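Tying and keeping cut stems: raffia, string or elastic bands?
Skunum Garden Forum > Cut flowers and the house

hedgebottom
27/01/2021
I've been asked to do the flowers for a village supper and want to tie the bunches by hand, with no foam. Last year I used elastic bands from the post and the softer stems were bruised by the next morning. My aunt swears by raffia. My neighbour says it slips as soon as it gets damp and that garden twine is the only thing worth having. I would like to settle it before I buy a whole hank from Jaiswal. What do people here use, and do you leave the tie on in the vase?

Neelam Semwal
Raffia every time. Soak it for a few minutes first, wind it flat, pull it firm and knot it. It tightens a little as it dries. Twine is round and thin, so all the pressure goes on one line and it cuts into anything soft. I put the tie high, just under where the stems start to spread, and leave it on in the vase as long as it sits above the water.

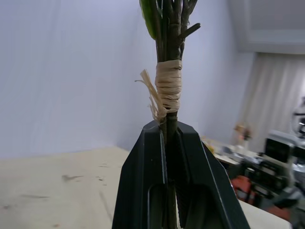

Raffia wound in coils, with a loose end left at the side.

I don't trim the tail close. If you cut it right back to the knot there is nothing to get hold of when you want to undo it and start again. The shredded look doesn't bother me, but you can snip it on the day if it bothers you.

oldpotter
I don't agree about soaking. Wet raffia stretches when you pull it, and I've had bunches come loose overnight. I use it dry and go round more times. For heavy stems such as hydrangea I don't use it at all, I use paper-covered wire from Skorkora. It isn't pretty but you can cover it with ribbon.

Neelam Semwal
Wire on hydrangea is fine, I'd do the same. I was talking about ordinary bunches. If yours came loose I would look at the knot first. A granny knot will slip whatever you tie it in.

oldpotter
It was a reef knot. I have been tying them since before this forum existed.

hedgebottom
Thank you both. I have two practice bunches tied now, one dry and one soaked, and will leave them in the back kitchen. Next question. How far ahead can I cut? The supper is in the evening and I'd like to do as much as possible the day before. I was going to cut at teatime, strip the lower leaves, stand everything in a deep bucket overnight and tie in the morning.
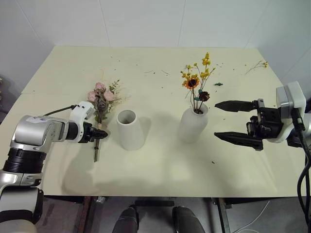

Todor Begović
Cutting at teatime is all right but early morning is better, before the sun gets on them. If you can't manage that, give them the whole night in the bucket somewhere cool and dark. I wouldn't put sugar or aspirin in. Clean water and a clean bucket do more than either. Cut the ends again after you have tied, all to one length, then straight back into water.

marrowfat
Disagree on the sugar. A teaspoon with a drop of bleach kept my December roses going well past the point where I expected to throw them out. It has to be both, because sugar on its own just feeds the slime.

Todor Begović
Fair enough for roses. I wouldn't bother for one supper.

hedgebottom
No bleach then, it's only the one evening. I also need to decide on vases. The hall has a box of mixed glass, and Skudine has plain white ones on offer. I'm tempted by the glass as it costs nothing, but you can see every stem and the tie as well.
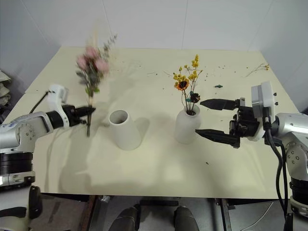
Neelam Semwal
I'd buy rather than borrow if the budget allows it, and you will use them again. Glass needs changing often or the water shows, and with mixed shapes no two bunches sit at the same height. White ceramic like the pair on my table goes with nearly anything, and it suits the pink bunch better than glass did. Do allow time for clearing up once the flowers are out. You can see the crumbs and bits of leaf and petal all over the top there, and a supper table will be as bad, so arrange somewhere else and carry them in.

oldpotter
Check the neck before you buy. A tied bunch needs more room than loose stems. Take one of your practice bunches along and try it.

marrowfat
And check they don't leak. Fill them and stand them on newspaper overnight. I had one mark a sideboard.

hedgebottom
Will do. Both practice bunches are still holding. I'll post again after the supper and say which tie I went with.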